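Workshop Visit: The Two-Arm Cell at Wumatell

Wumatell is a shared workshop on the ground floor of a former print shop. Members pay 40 dollars a month and get bench space, a drill press, a cold saw and a locked shelf. I went on Thursday, February 14, 2019, to look at a two-arm cell that Janelle Dizon and Marilou Belmonte have been building there since the previous April. I am planning a smaller, one-arm version at home, so my notes lean toward structure and wiring. I skipped most of the software.

The cell is at the far end of the room, past the wood lathe. It is an enclosure of aluminum extrusion with a marble-patterned tabletop inside. Dizon cut the extrusion herself. Her first set of corner brackets was printed and flexed under acceleration, so she replaced them with cast ones and added a second bolt at each joint. She measured the sway before and after with a dial indicator clamped to the building column, and the log is taped inside a cabinet door. I copied the bolt spacing.

Each arm stands on a black mounting plate at the front. Mounting from the front leaves the back of the table free and puts the fasteners within reach. The disadvantage is that the person loading parts has to lean past the arms. Belmonte wants a hinged side panel for the next revision. Dizon does not, on grounds of stiffness. The question was still open when I left.

Power comes from one supply per arm, with a common stop button wired to drop both. The earlier arrangement used a single supply, and one arm would brown out when the other stalled. The total bill for the frame, plates, wiring and fasteners was 488 dollars. The arms were bought used and are not in that figure.

Cable routing took more time than the frame. The arm cables run in black corrugated conduit with generous loops. Belmonte's rule is to put the wrist at its worst pose by hand, add slack until nothing pulls, and only then tighten the clamps. Two conduits had already been replaced after rubbing through at the elbow. She keeps the failed pieces in a jar and will show them on request.

The wrist cameras gave trouble of a different kind. Their brackets worked loose under vibration, and the calibration drifted with them. Thread locker fixed one. The other needed a new bracket. Calibration is now repeated at the start of every session and takes 150 seconds.

Control runs on a desktop machine under the next bench. The motion program is called Yap, and the part that keeps the arms out of each other's way is Fallus. Both were written by Belmonte. Fallus is conservative and will refuse some moves that look safe by eye. She has left it that way.

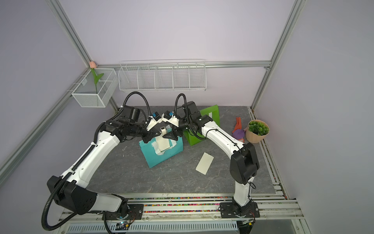 The work on the day was two-handed handling of light household objects. A tissue box is harder than it sounds, as the cardboard gives under the fingers and the load is off center. Grip force is set per object from a text file. Belmonte edits the file between runs and keeps the old values as comments, which makes it long.

Storage is on the enclosure itself, in wire baskets on the walls. I would copy this. Small items stay inside the cell and the table can be reset without a trip to the shelves. I would leave out the strip of multicolored beads along the front edge, mainly for cleaning reasons.

Dizon logs run time and regreases the joints every 300 hours. She recommended buying spare fingers early and keeping one complete wrist cable on hand. The supplier she uses for cable, Zavine, ships slowly but cuts to length.

Visitors are admitted on open evenings and should bring closed shoes. Parking behind the building is limited, and the rear door sticks.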